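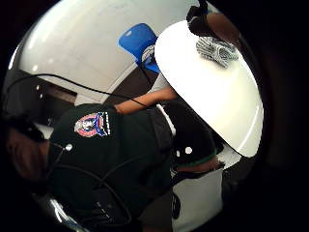

June, evening

Today was my hearing in the small claims court. I want to write everything before I sleep, while I still remember the words in the right order. Tomorrow I will remember only what I should have said.

I woke up at five and could not lie down anymore. I made tea and read my folder again at the kitchen table. The folder had 57 pages at the end, with the contract from Derkach, all the messages, the bank statement and the letter where they say that the deposit is "not refundable under any circumstances." I know this letter by heart now. I read it so many times that the English in it started to look strange to me, even the word "under."

The bus to Dedar was late, and I arrived at the courthouse at ten minutes before nine with my shirt stuck to my back. At the security they asked me to take off my belt and to put my keys in a gray tray. The man before me had a small knife for fruit in his lunch bag and he had to carry it back to his car. He was very angry about it. I was thinking only that he will come back last in the line and maybe miss his turn.

I expected a room like in the movies, with high ceiling and dark wood. It was more like the room where I took my driving test. There were rows of blue chairs, a flag, a clock that was four minutes slow, and a paper on the door with the list of cases. I was number 11. My name was spelled wrong by one letter and I worried for a long time if this is a legal problem. I went to ask the clerk. She wrote the correct letter with a pen above the wrong one, and that was all.

First the judge explained the rules to everybody together. Each side speaks one time, then she asks questions, then each side can answer the other in a short way. Do not interrupt. Do not speak to the other side, speak to her. The whole case should take up to 15 minutes, she said, and if we need more we probably brought the wrong kind of case. Some people laughed. I did not laugh, I was translating it in my head and when I finished it was already late for laughing.

I listened to the ten cases before me. A woman wanted money for a fence. Two brothers had a fight about a boat that belonged to their father, and this was the most sad one, they did not look at each other even when they left by the same door. A landlord came without any papers and said that he has everything on his phone, but his phone had no battery. The judge asked him if he received the notice that says to bring printed copies. He said yes. She waited a little and wrote something. I was so glad for my folder at this moment that I held it with two hands.

Then a young man against a company called Zolteo, for a sofa that came with one leg broken. He spoke very fast and very well, like he was born for it, and still he got less than he asked. I noticed that the judge stopped him when he started to tell how he felt about the company. She said, "I believe you, but tell me what it cost." I wrote this sentence on the back of my notebook. Then I took my pen and crossed out almost one page from my speech.
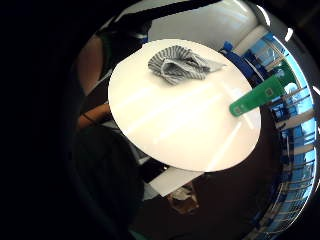

When they called my number my legs went to the table by themselves. The man from Derkach sat on the left side. I have talked with him on the phone many times and I imagined him big and loud, but he was thin and he had a cold. He said good morning to me. I said good morning too, and then I was afraid that I broke the rule about not speaking to the other side.

I had prepared my first sentence for two weeks. "Your Honor, I paid a deposit of $3,000 for kitchen work which was never started." I said it without mistake. After this I forgot the second sentence completely. There was a silence, I think it was short but inside it was very long. The judge asked me, quite gently, on what date the work was supposed to begin. So I opened the folder and found the page, and after that it was easier, I only had to answer and show. It is much better for me to answer than to speak. In my own language it is the same.

The man from Derkach said that they ordered the cabinets from a supplier, Vukon, and Vukon was late, and this is not their fault. He said also that I canceled before the end of the waiting period. The judge asked him to show where in the contract there is a waiting period. He looked for it. He turned the pages forward and then back. I knew that it is not there, I read this contract with a dictionary, every line, but I kept my mouth closed and looked at the flag.

Then she asked if he has the order to Vukon with him, with a date. He said it is in the office. She asked if there was any reason that it is in the office and we are here. He blew his nose. I felt a little sorry for him, I must admit it. Somebody probably sent him with nothing in his hands.

She asked me one difficult question. They came once to measure the kitchen, and she wanted to know if I think this visit has some value. I did not prepare for this. I wanted to say no, but it was not true, the man who measured stayed one hour and he was polite and drew a plan. So I said yes, some value, but I do not know how much. She nodded and wrote it down. All the way home I was thinking if this was stupid. My sister would say it was stupid. I will maybe not tell her this part.

There is no decision yet. I thought they say it immediately, with the hammer, but the judge said she will send it by mail and thanked us both. I did not see any hammer at all. The clerk gave me a yellow copy of one form and showed me where to sign. I signed on the wrong line and we had to do it again.

Outside it was already hot. I sat on the low wall near the parking lot and ate my bread and cheese. I was so hungry that I did not taste anything. The man from Derkach passed by me to his car, and he lifted his hand a little, and I lifted mine with the bread in it.

On the bus I made a list of words that I want to remember from today. Continuance. Itemized. Hearsay (I knew this one from television but I thought it was "her say"). Without prejudice, which the judge used for the landlord, and I still do not understand it well. I looked in the dictionary and there it has nothing to do with prejudice. I will ask at the library desk, they have a book for this.

The kitchen still has the old cabinets, and the door under the sink has to be lifted when you open it. I fixed the hinge tonight with a longer screw and it holds for now.

I have to call work in the morning and ask if they count today as a vacation day or unpaid. Also buy stamps, and put my name on the mailbox again, the rain took it off.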